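Open Doors at Flistley: An Afternoon With the Publishing Folks

I had been meaning to get over to the Flistley open house ever since they started holding it, and something always came up (last year it was a server move, the year before that a wedding). So when the reminder landed in my inbox I signed up the same minute, and on 4/20/24 I drove out with a travel mug and far too many questions in my notebook.

For anyone who hasn't run into them, Flistley looks after intranets and public sites for mid-sized companies, and their home-grown content management system is called Peng. We don't use Peng at my office, but we have so many of the same headaches that I figured I'd learn something, and oh, did I!

Coffee was in the lobby, with little almond cookies, and then they split us into groups of 25. My group started with the migration team, who had put one of their real jobs up on the big screen: a move for Veltetti, a tile importer whose old site had 761 published pages. Of those, 485 had no meta description whatsoever. The field had been there the whole time, but it was on a second tab of the edit form and the authors never clicked over to it. I laughed out loud, then remembered our own edit form and stopped laughing.

What they did about it was pleasantly low-tech. They moved the field up under the page title, made it required for new pages, and left the old pages alone until somebody opened one to edit. They had tried filling the blanks automatically from the first paragraph, and showed us the results, which were mostly "Welcome to our website" over and over. That idea was dropped after a week, and I can't say I blame them.

Next came the template room, where we spent a long while on page layouts and how Peng decides which one wins when a section and a page disagree. I got a bit lost here, I'll admit. The short version is that the page wins, unless the section has been locked, and the lock is a checkbox that looks just like three other checkboxes. They're planning to redo that screen by December and asked us to scribble our complaints on a sheet by the door. I filled up most of one side.

The last stop was Elier, their add-on for search. It reads the same fields the page templates do, so an author fills in the description once and it turns up both in the page header and under the link in the site's own search results. I liked this a lot. On our site those are 2 separate boxes, and they hardly ever match.

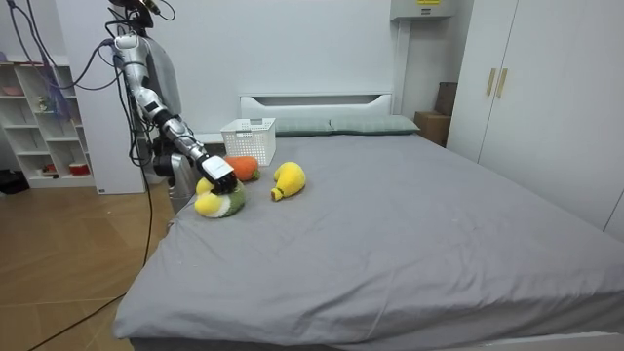

Does a page in Peng need to be published again after its description is changed?
It does need publishing again, because the header is written out at publishing time and a saved draft leaves the live page as it was.

I stayed on for the wrap-up chat, which ran long in the nicest way, and came home with a handful of stickers and a list of edit forms to go look at. Parking is behind the building, by the way, and the sign for it is easy to miss if you come in from the highway side.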